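January 23, 2023

First evening back after the break at the Curkau robotics club, and I promised a few of you a proper catch-up on the kitchen project, so settle in with a cuppa, because you know what I'm like once I get going.

For anyone new: the students are entering the Prokopenko Cup, tabletop class. Each team gets a robot arm, a table full of kitchen bits and pretend food, and a list of jobs. Put the mug upright. Move the strawberry onto the green plate. That sort of thing. A four-year-old would do the lot in a minute and then ask for a biscuit.

Our entry is called Tutatik. It was going to be called something much cleverer, but one of the younger ones typed that as the folder name on the first evening and it stuck. I've grown very fond of it.

So, where are we? Before we stopped in December we had 700 recorded tries, which is to say 700 times a student steered the arm through a job by hand while the software kept notes. It's slow, and your shoulders know about it afterwards, but they were so patient with it.

Then we trained on the lot over the break and came back this evening all excited, and Tutatik reached very confidently for the strawberry and closed its gripper on nothing at all, a good thumb's width to the left. Five times running! There was a lot of laughing, some of it from me.

It took us most of an hour to work out why. In nearly all our December tries the strawberry had been put in more or less the same spot, because whoever was resetting the table (we all take turns, me included) is a creature of habit. The arm had learned where strawberries live, bless it, and hadn't bothered much with looking.

I was rather pleased about this, to be truthful. I could have given them a talk on varied data in the autumn and they'd have nodded politely. Now they've all seen it go wrong with their own eyes and they were arguing about how to fix it before I'd even put my coat over the chair.

What they settled on is a shuffle sheet. Before every try you roll dice, and the dice tell you which things go on the table and where, and whether the mug is standing up or lying down. You are not allowed to tidy. This is very hard on two of our members, who straighten things without noticing - I won't say who, but they're reading this.

We've also put the bigger things in. Up to now it was just plates and toy fruit, and the rules say the real table will have pans and a small oven on it, so there's no sense practising on a bare one. The arm has to learn to mind its elbow, and so do the rest of us.

The target is 1000 tries before we train again. Somebody wanted to aim for 2737, which is what the winning team wrote in their report last year, down to the very last one, and I do admire the ambition, but we have one arm and one evening a week and they have homework.

A few people asked about the software side. We use a little labelling tool called Dramora, written by a former student of ours who left it to the club. It's a bit cranky and the save button is in a daft place, but you can page through a whole evening's tries quickly and bin the bad ones, and that's really all we need from it.

Please don't skip the binning, by the way, if you're doing something like this with your own group. We kept everything at first, sneezes and all, and then couldn't tell whether the arm was being clumsy by itself or politely copying us.

Something I hadn't expected is how much they've come to enjoy steering. There's a knack to coming down over a plate without nudging the rim, and the ones who are quiet at the keyboard are often the best at it. We had 8 of them round the table this evening, all holding their breath over a ketchup bottle.

Next time we'll do mugs, which everybody dreads because of the handle. If anyone has got a two-finger gripper to pick up a mug lying on its side and set it on its base without a little shove at the end, please do tell me how, I'd be so grateful and I'll pass it straight on to the team.

Right, last one from me. The table as the dice would have it, ketchup on the pink plate and the mug on its side:
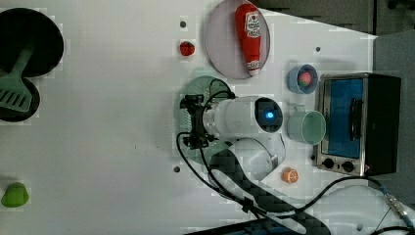
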